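Handheld Gripper Practice Rules: Progress Report for February
To: Cathal Ó Dálaigh, Coughlan Fund
From: Tomás Ó Néill, Oltville workshop

Where we are

The short version is that we promised you a rulebook and you are getting most of one. The grant asked for a written set of good practice rules for people collecting grasping demonstrations with handheld grippers, tested at two sites, Oltville and Kurnon. Draft three is done. Draft two was also done, until Kurnon read it.

The draft started the reporting period at 107 rules. I had been rather proud of that number. The Kurnon team pointed out that an operator with both hands busy was not going to consult 107 of anything, and that several of the rules contradicted each other on the subject of tape. We have cut it down to a two-page operator sheet with a longer reference section behind it, where the tape argument now lives in an appendix.

What was tested

Both sites ran the draft rules through ordinary sessions. The target was 4000 demonstrations and we have 3000 logged, with the rest due next period. Of those, 2000 came from Oltville. Kurnon would like it noted that they lost their work surface for a stretch to an electrical inspection, and I have noted it.

The session log is kept in Fuvby, as agreed. Fuvby still lets a user save a session without an operator name, so rule one on the sheet is now "write your name down." I had hoped rule one would be something grander.

Rules that held up

Check the pads before every session. Both sites do this without being chased. The check covers the screws, the inner faces and the linkage, and takes less time than complaining about it, though some people manage both.

Wipe the lens at the start and after each break. Kurnon added "with the cloth, not the shirt." We kept that wording.

Stop and log a slipped grasp before trying again. This one was unpopular, as everyone's instinct is to grab the thing and pretend. Compliance improved once we let people log a slip with a single key instead of a form with nine fields, four of which asked for the date.

Rules that did not

The rule on object cleanliness said objects must be "free of visible marks." Taken at its word, this would have retired nearly everything on our shelf, including things that arrived that way from the supplier. The new rule says marks are allowed if they don't change how the object is held, and that new damage goes in the log.

The squeeze rule asked operators to close the fingers "firmly but not excessively," a phrase I wrote and now can't defend. Two people at the same table read it in opposite ways. The replacement asks for contact on both sides, pads meeting the object at matching heights where its shape allows, and no further closing once it is held. Round objects get their own paragraph, having earned it.
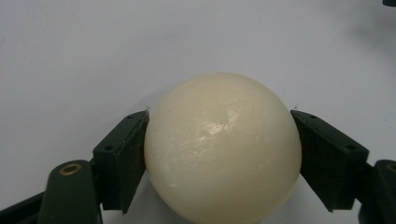 Two-sided contact on a round object, one pad at each flank.

The rule on plain backgrounds survives with one change. It used to require that nothing else be in view at any time, which would have meant rebuilding the room. It now asks for a plain surface behind the grasp and leaves the far corners alone.

Spending

Within budget, apart from printing. We printed the 107-rule version in color and bound it. Copies are available.

Next period

Finish the remaining demonstrations, most of them at Kurnon. Swap operators between sites for a few sessions and see whether the sheet makes sense to people who didn't sit through the meetings about it. Settle the wording on left-handed operators – the current text assumes they will cope.

We need one decision from you, Cathal: whether the operator sheet can be released ahead of the reference section. I would like to, and Kurnon would like to wait until the tape appendix is agreed. Please reply to both of us.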